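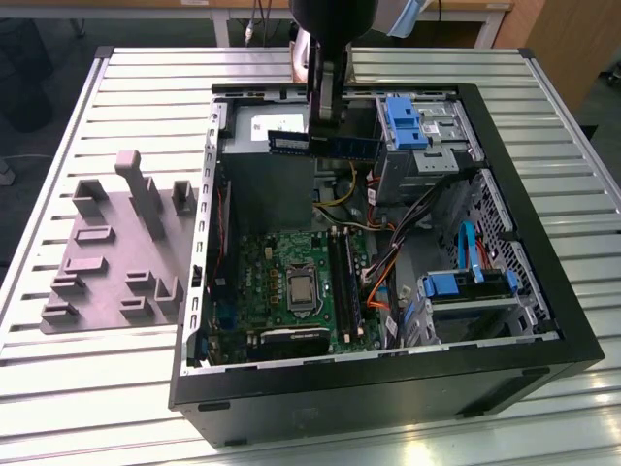

Chapter 4
Memory and Forgetting in the Small Office

Most small offices do not know how old their computers are. They know the age of the van and the date when the rent must be paid, but the machine on which every invoice is written came from somewhere, at some time, and has stayed under the desk until it became slow. In this chapter we look at slowness as a problem of planning. We ask what a slow computer costs, who in the office notices it first, and which repairs are worth the money. One of the cheapest answers is more memory. A memory module is a long, thin board with a row of chips on it, like the blue one held over the open case at the start of this chapter, and the two black slots to the right of the processor are where such modules go. The price of the part is small. The harder question is how an office comes to the decision to buy it, and most of our pages are given to this question.

4.1 What the word "slow" means

When a worker says that the computer is slow, she can mean several different things. The machine may take a long time to start in the morning. It may start well but stop for a few seconds each time she moves from the letter to the price list. It may be quick with everything except one web page, and then the fault is perhaps not in the machine at all. These complaints sound the same when they reach the manager, and so they often receive the same answer, which is usually to wait until next year.

The first task of the person responsible is therefore to write the complaint down in the words of the worker, together with the time of day and the programs that were open. It is simple work and it is seldom done. Without it, money is spent on the wrong part.

4.2 The case of Mfinanga

Mfinanga is a seed merchant with 7 desks and a counter. The company buys in bulk from growers and sells to farms and schools. In March, which is the busy month, the two clerks at the counter open the stock list, the order program and the mail at the same time, and they keep them open until evening. During the rest of the year one program is usually enough.

The bookkeeper, Mwanaisha Bakilana, kept a notebook of delays for the whole of that month. She did not measure with any special tool. She looked at the clock on the wall and wrote down each wait that was long enough for a customer to begin talking about something else. At the end she had 330 minutes for the counter alone, and very little for the other desks.

The owner had already asked for an offer from Kellden, a dealer who wished to replace all the machines together. With the notebook in his hand he could see that his problem was at the counter, in one season, and when several programs were open. These three facts point to memory. A computer which has too little of it must keep moving its work to the disk and back again, and the user feels this as a pause when she changes from one program to the other.

He bought memory for the counter machines and left the others as they were. The bookkeeper was not pleased with this decision – her own machine was the oldest in the building – and we will return to her objection in section 4.5, where we discuss fairness between desks.

4.3 Before any money is spent

Three things should be known before a part is ordered. The first is how much memory the machine has now, and this can be read on the screen in the system settings. The second is how much the main board can accept. The third is which type it needs, for modules of different generations do not fit in the same slot and an opened packet is not always taken back by the shop.

It is also useful to know if there is a free slot. Where all of them are full, the old modules must come out before larger ones can go in, and the office then has spare parts of small value. Jakcombe, whose accounts we study in Chapter 7, kept a drawer of such parts for years and listed them as stock.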